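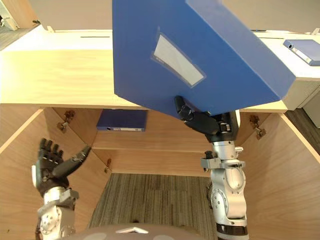
Why would anybody still buy a box file, a woman asked me at the coffee table last time, when you can scan the whole lot and be done with it by lunch?

I start with her question and let it hang a moment. Let people get their coats off. Then: I scan plenty, and so does everyone at Baretlow, and we still have a cabinet full of paper that somebody has to be able to walk up to and find things in. Leases with real signatures. The warranty booklets. The letters that come in odd sizes and jam the feeder. So this talk is about that cabinet and what goes in it, and I promise to keep it to things you could do tomorrow with what you already own.

(Ask for hands: who has a box at work with nothing written on it? Wait for the laugh. Put my own hand up too.)

The label

Point at the blue one on the screen. It's a good big box file, with a clear plastic window on the front and a white card in the window, and the card is blank. I love a blank card, and I also fear it. It says that someone meant to come back with a pen. At Baretlow we now fill in the card before a single sheet goes inside, even if the wording is clumsy. "Dirkora, letters and bills" is clumsy, and everybody finds it.

Tell the Dirkora story here, but keep it short this time! The Dirkora contract spent most of a winter in a box marked "Misc. – ask W." and I was W., and I had been asked, and I had no idea. We took every box down to look. It was in the second one we had already looked through.

What I write on a card:
The plain name of the thing, the way people say it out loud.
The first year in the box. Leave room for the last one.
Never a person's name. People change desks.

If someone asks about colors: yes, color is lovely, and I would happily give every department its own. But colors run out and shops stop carrying the shade you started with, and then you have a row that nearly means something. Let the card do the talking and enjoy the blue for being blue.

How full is full

Bring the sample box and pass it around. I stop at four fingers of paper, even when there's room for more, and I know that sounds wasteful. A stuffed box gets put down on top of the cabinet "just for now" – and you all know how long that lasts. Two light boxes are kinder to the wrists than one heavy one, and kinder to whoever is reaching up for it.

Let them handle it. Have a sip of water.
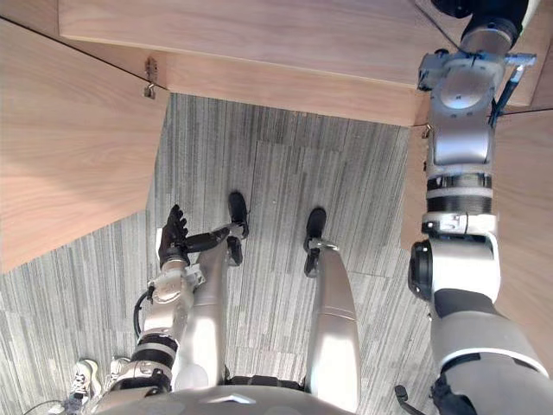

Wumpini Abubakari

Now we come to the furniture, and I always slow down here, since the boxes get all the attention and the wood around them gets none. Pale wood is friendly in an office. It sits nicely with a gray striped carpet like this one, and it shows up a lost sheet of paper less than you'd hope, so do bend down and look.

Mention the little metal hook near the corner, up under the top panel. Half of you will have walked past fittings like that for years. When you empty a piece of furniture, take ten minutes to look at its undersides before you fill it again. Run a hand along (slowly, and mind your knuckles). You find the hooks, the brackets, the screw that has worked itself loose, and once in my case a birthday card stuck to the wood with old tape.

The Borkby move

For anyone who has an office move coming. When we moved over from Borkby in August we did the boxes in two rounds. First everything we had opened that year, so that we could answer the phone on the first morning. Then all the rest, at a pace that let us read the cards as we went. I'd do it the same way again, except that I would measure the inside of the cabinet as well as the outside. Our old Leka shelves had been a touch deeper, and I had simply assumed.

Also, and I'll say this twice if the room is chatty: put the boxes in with the cards facing out on the very first day. Turning them around later is a job that never reaches the top of anyone's list, mine included.

Questions I usually get

Shredding – say that I am no lawyer, and that they should check how long they have to keep things before they feed anything to a machine.

Lever arch or box? Lever arch if you turn pages, box if you only drop things in.

Labels from a printer or by hand? By hand, in a thick pen, in capitals. I have nice printed ones at home and can't read them without my glasses.

Leave the spare cards and the pens on the table by the door. People can take as many as they like.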